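The airline says one cabin bag, 22 kilos of hold luggage if you pay extra, and I have decided not to pay extra. I announced this to the family in November and have been regretting it, quietly, ever since.

Two weeks away on one small rucksack. People do it. Birdie Achterberg did nearly a month in Portugal with something the size of a school satchel and came home looking better than when she left. When I asked how, she said "I just don't take things", as if things had never once crept into her bag at midnight of their own accord.

Mine do. My first go at packing contained three jumpers, a travel iron and a hardback about the Hanseatic League. I have owned the book for years and never got past the bit about herring, but apparently I was going to crack it in a hostel.

So I have been through the lot again. The iron went first. Then the Cavmont walking boots, a wrench, as they cost me £183 and I have worn them to the post office. The Hanseatic League is back on the shelf with its herring. Shoes are down to the pair on my feet, and if they get soaked I shall sit in a café until they don't squelch.

Clothes are harder. Wilson Echeverri swears by rolling everything, and sent me a long message about it late one Friday, with a follow-up on socks. I rolled. The rucksack was exactly as full as before, only now it looked like a tray of sausage rolls. Folding flat is no better in my hands. I was never taught it properly and my T-shirts have always gone into the drawer more or less as they fell. 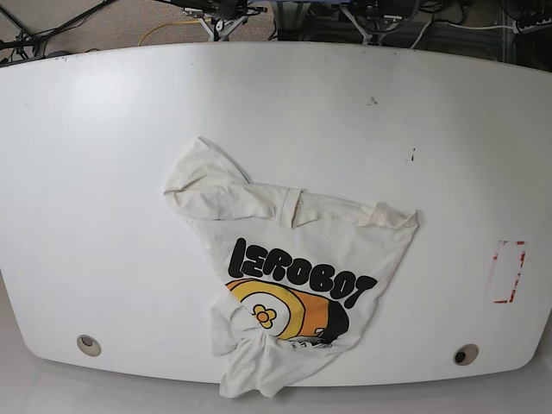
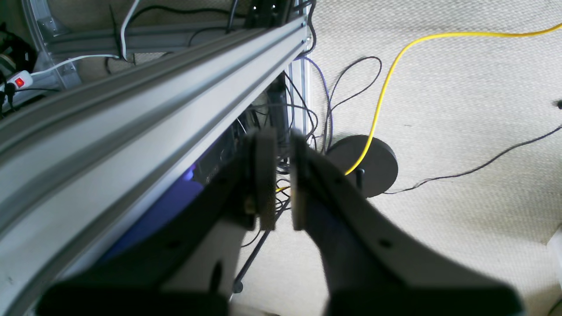
The washbag is where I have lost all discipline. I own a tiny bottle for everything and none of the lids can be trusted. Last year the shampoo got into my passport, and the man at the desk turned the pages with one finger.

Still to settle: whether a towel counts as clothing, and whether I can wear my coat on the plane with a second pair of trousers in the pockets. Birdie says no to both. She has offered to come round and look at the pile, and I've told her I'm out.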